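公用物品的归位:Preltine 学生活动室整理项目报告

课程:生活与物品(第二学期)
小组成员:本人、Blagoje Berisha
提交日期:2023年3月9日

一、项目的来由

Preltine 学生活动室在 Angelovski 楼的一层,从去年9月开始由我们系的学生使用。房间里有两个高柜子、一张长桌和几把椅子。大家喜欢来这里玩游戏、排练小节目、做手工,走的时候常常把东西放在最近的地方。到了学期中间,柜子的门已经关不好,找一副完整的扑克牌需要很长时间。

我和 Blagoje 都经常去那里,所以选课题的时候,我们没有讨论很久。我们想知道的问题很简单:一件公用的东西,用完以后为什么没有回到原来的位置?是因为人懒,还是因为那件东西本来就没有一个位置?老师建议我们选少数几种物品,仔细地看,不要想把整个房间一次研究完。这个建议后来帮助了我们很多。

我们先做了一份物品清单。清单上一共有677件物品,每一枚筹码、每一块积木都单独算一件,所以这个数字看起来比较大。做清单花了四个下午。我们按照 Esik 整理表来填写,这是上个学期的同学们留下来的一种表格,有四栏:名称、材料、现在的位置、应该的位置。最后一栏最难填。有很多东西,我们两个人的意见不一样,就先写铅笔字。

二、选择的物品

从清单里面,我们选了四种:筹码、积木、留言用的小白板,还有表演和运动用的鞋。选择它们的原因是它们的“归位”方式很不一样。筹码有自己的盒子,位置是别人已经设计好的。积木有一个大箱子,但是箱子里面没有分格。白板没有任何盒子,谁都可以拿走。鞋是软的,形状会变,而且必须两只在一起才有用。
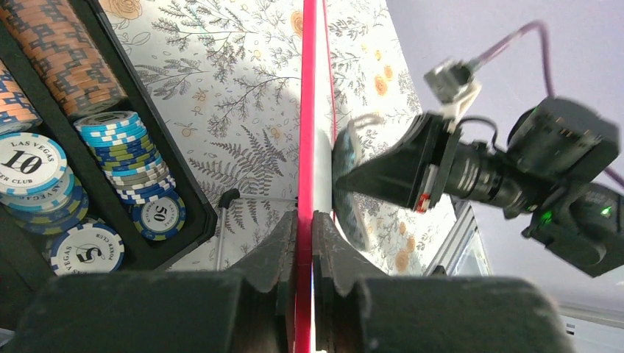

筹码是我们最早开始整理的一种。盒子里面有隔条,所以筹码自然排成一行一行,放回去不需要想很多。但是“排成一行”和“排得对”是两件事。我们问了几个经常打牌的同学,他们说,盖上盖子之前一般只看有没有空的地方,不看颜色。结果就是开始下一次游戏的时候,第一个人要花时间重新分类。筹码上的信息其实很清楚:白色的有写“5”的,也有写“10”的,深蓝色的写着“50”,边上都能读到 VEGAS 这个词。橙色和蓝色花纹的那种则只看侧面就能认出来,因为花纹连在一起很明显。也有一摞里面同时出现浅蓝、白色和橄榄绿,在我们的记录里,这种情况叫作“混摞”。

关于混摞,我和 Blagoje 有不同的看法。他认为应该按数字分,因为打牌的人需要的是数字。我认为应该按颜色分,因为收拾的人大多数已经累了,颜色比数字容易看。我们用同一个盒子各试了一个星期。按颜色分的那个星期,同学们的抱怨比较少,可是也可能是因为那个星期打牌的人本来就少。这一点我们没有办法证明,只能老实地写在报告里。

后来我们做了一张小卡片,放在盒盖里面,上面画了每一行应该放什么颜色。卡片的第一版字太多,没有人读。第二版只有色块,没有字,同学们才开始看。

对于软的东西,卡片的办法就没有用了。布和网眼面料的东西放进盒子以后会自己歪倒,边上比较厚的地方会翻过来,开口也会扭在一起。有亮光的面料还有一个麻烦:折痕在灯光下面特别明显,所以表演以前大家会抱怨“谁把它压成这样”。我们在整理表的“材料”一栏里面,专门加了“软”和“硬”两个字,后来发现这比写具体的材料更有用处。
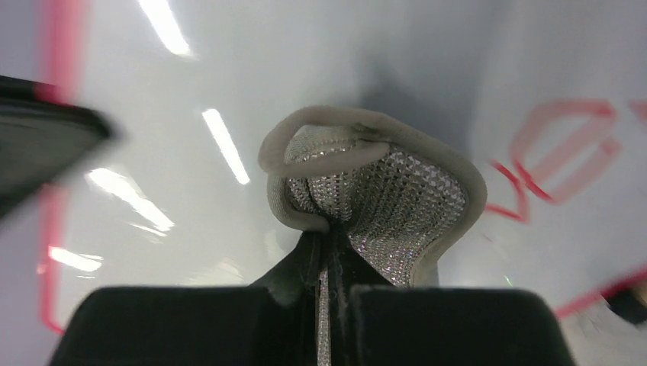
三、硬的物品和软的物品

经过前面的观察,我们把收纳的规则分成两组。

硬的物品:可以叠,可以竖着放,可以靠在一起。规则主要是顺序和数量。
软的物品:不可以叠得太高,不可以用力拉。规则主要是方向和支撑。

积木属于第一组。它的问题跟筹码相反,筹码的位置太固定,积木的位置太自由。有同学喜欢把做了一半的作品留在底板上,别的同学来了就不知道能不能拆。我们规定,底板上的作品可以保留到周末,想保留更久的话需要写一张纸条。第一周没有人写纸条。第二周有一张,上面只写了“请不要拆,谢谢”,没有名字,也没有日期。我们觉得这样也可以,就把它留在那里了。

白板属于硬的物品,但是它的难点不在形状上。公用的小白板有两种用途,一种是写游戏的分数,另一种是给后来的人留一句话。写分数的人会擦掉留言,因为他需要地方。留言的人找不到自己的字,会不高兴。我们在活动室问了同学的意见,大部分人觉得应该有一块板只用来留言,不要写分数。
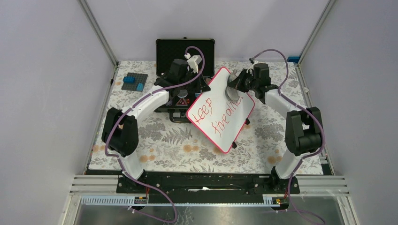
只用来留言的板应该放在哪里,我们试了两个地方。第一个地方是门旁边的墙上,进来的人都会看见,可是写字的时候要站着,手没有支撑,字就写得歪。第二个地方是长桌的一头,写字很方便,但是桌子上的东西多了以后,板就会被压在下面。最后我们选了墙,又在下面加了一个窄的小架子,可以放笔和擦布。架子是在 Stivside 买的,价格不高,螺丝要另外买,这个我们事先没有想到。

留言的内容我们没有研究,因为这是别人的话,我们觉得不太合适用来做分析。我只想说,短的留言一般活得比较久。三个词左右的句子,大家好像舍不得擦。写满整块板的长句子,往往第二天就没有了。

四、鞋的整理

鞋是最花时间的一种。活动室里面的鞋有的是排练节目用的,有的是同学忘记的,过了很久也没有人来拿。一开始我们把所有的鞋放在一个大纸箱里,觉得至少都在一个地方了。但是纸箱的底部很快就变成了“另外一只”的地方:每个人拿出来一只,然后在箱子里翻很长时间,找第二只。翻的时候,上面的鞋会压下面的鞋,鞋跟的部分最容易变形。

我们量了柜子下层的高度,做了一个简单的斜架。鞋跟朝外,鞋尖朝里,这样从外面就可以看到鞋口和里面的样子。为什么是鞋跟朝外呢?因为很多鞋从前面看很像,从后面看却不一样:鞋口的厚度、有没有提带、内里是什么面料,都可以帮助人认出自己的那一双。

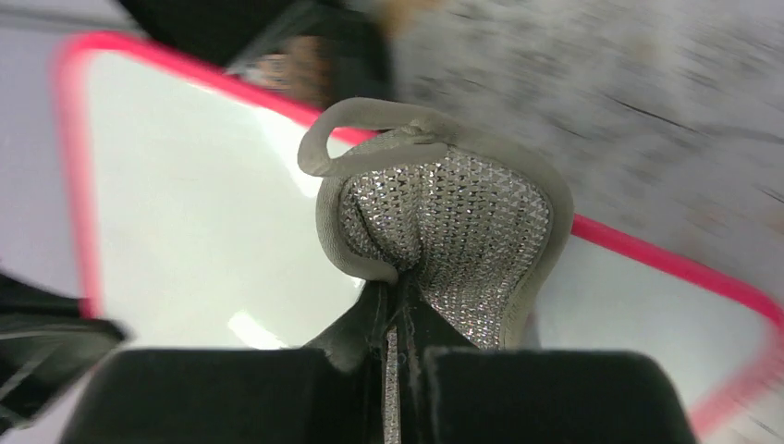 灰色运动鞋的鞋口:左上方有提带,内里为银色网状面料

这样的鞋我们在表格里写成“鞋口厚,内里亮”。内里的面料有很细的小格子,鞋口是浅灰色的软边,拿的时候手很自然会去抓鞋跟。我们观察了同学们拿鞋的动作,几乎没有人使用提带,大家都是用手指夹住后面。因此,我们在斜架的每一格之间多留了一个手指的宽度,让人可以直接夹住鞋跟往外拿。

Blagoje 还提出,应该用夹子把两只鞋夹在一起。我们试了木头夹子,对薄的鞋有用,对鞋口厚的鞋夹不住,夹子会自己弹出来。后来改成一条宽的布带,松松地绕过两只鞋,效果好一些。有的同学觉得布带麻烦,用完以后就把它丢在架子上。到写报告的时候,还有一半左右的鞋是带着布带的。

五、费用

项目的预算是3000第纳尔,实际用了2186第纳尔。最大的一笔是斜架的木板,第二是墙上的小架子。卡片纸和布带是从家里带来的,没有算在里面。剩下的钱已经交回系办公室,收据贴在整理表的最后一页。

六、问题和不足

第一,时间太短。我们的观察只有几个星期,而且中间有考试,考试期间活动室几乎没有人,所以那几天整齐得很好看,但是没有什么意义。

第二,我们自己也是使用活动室的人。有时候看见东西放错了,手就忍不住把它放好,放好以后才想起来应该先记录。整理表上有几处写着“已改,未记”,说的就是这种情况。

第三,我们问的同学大多数是认识的人。他们可能因为礼貌,说了一些比较好听的话。有一位不认识的同学在意见纸上写“以前也能找到”,我们讨论了很久,也没有决定应该怎样理解这句话。

第四,清单里面的“应该的位置”一栏,到现在还有没擦掉的铅笔字。主要是那些只有一件、不属于任何一组的小东西。我们暂时给它们一个浅盘子,放在柜子中层,盘子满了就要拿出来讨论一次。

七、下一步

下个学期如果有同学愿意继续做这个项目,我们建议先看软的物品。除了鞋以外,活动室还有服装、布袋和桌布,这些我们只写在清单里,没有仔细地看。桌布需要特别注意,折起来的方法不同,下一次铺开的时候折痕也不同,花纹多的桌布看不太出来,素色的就很明显。

筹码盒的色块卡片已经开始掉色,应该换成打印的。积木的纸条规定可以继续,不过最好准备一支笔,用绳子系在箱子上,因为同学们告诉我们,不写纸条的最主要原因是旁边没有笔。

整理表的空白页放在 Angelovski 楼一层活动室右边的柜子里,在第二层的蓝色文件夹里。需要电子版的同学可以找 Blagoje Berisha。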